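Section 4. Setting out the tip racks

This section covers tip racks on a bench or table that was never meant for them. The Dosora rack leaflet assumes a laboratory bench with a matte top. Plenty of rooms have a polished wooden table, so the steps below were written for one.

4.1 Before you start

You will need the rack, its lid, a dry lint-free cloth and the Naden bench card. The Kustomcombe non-slip mat is sold as essential. We tried it for 14 days and could not see that it did anything a clean table didn't. Buy it if you like.

4.2 Placing a rack

1. Wipe the table with the dry cloth. Do not use furniture polish, whatever the label says about residue.

2. Wipe the underside of the rack base. Grit under a plastic base will scratch a varnished top.

3. Set the rack down flat and press lightly on two opposite corners. If it rocks, move it. Do not pack it with folded paper.

4. Take the lid off and put it somewhere other than on top of another rack.

5. Look at the holes from directly overhead. On a glossy table the reflections come up through a clear base and make empty positions look filled. Shade the rack with your hand and look again.

6. Keep the rack at least 40 mm from the table edge. The leaflet allows 8 mm, a figure we do not trust.

Note: The colored top is supposed to tell you the tip size. Hsu and Dosora do not use the same colors, and Dosora has changed its own at least once. Read the printed box before you throw it away.

Caution: Marks on the tabletop are a poor guide to position. Old scratches and pen lines tend to get mistaken for placement lines. Use the bench card.

4.3 A second box

A second box can stand to the left of the first. Leave a finger's width between them so that either can be lifted without dragging the other. Clear boxes are hard to tell apart once they are side by side, so write on the end panel in marker. The adhesive labels supplied with the racks are meant to stay on through 57 washes. Ours began to lift well before that.

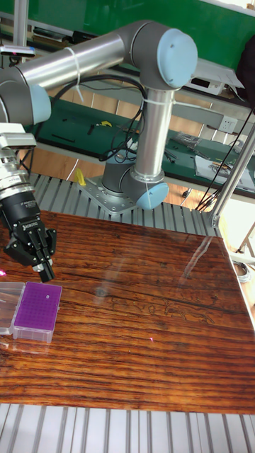 Figure 4. Tip rack with purple top, second clear box to its left, on a polished wood table.

4.4 Checks

1. Look for specks on the rack top. Remove them with a clean cotton swab, never by blowing.

2. Check that the rack still sits flat.

3. Replace the lid at the end of the session. "Dust-resistant" on the packaging refers to the rack with its lid on.

Continue to Section 5, Changing and discarding tips.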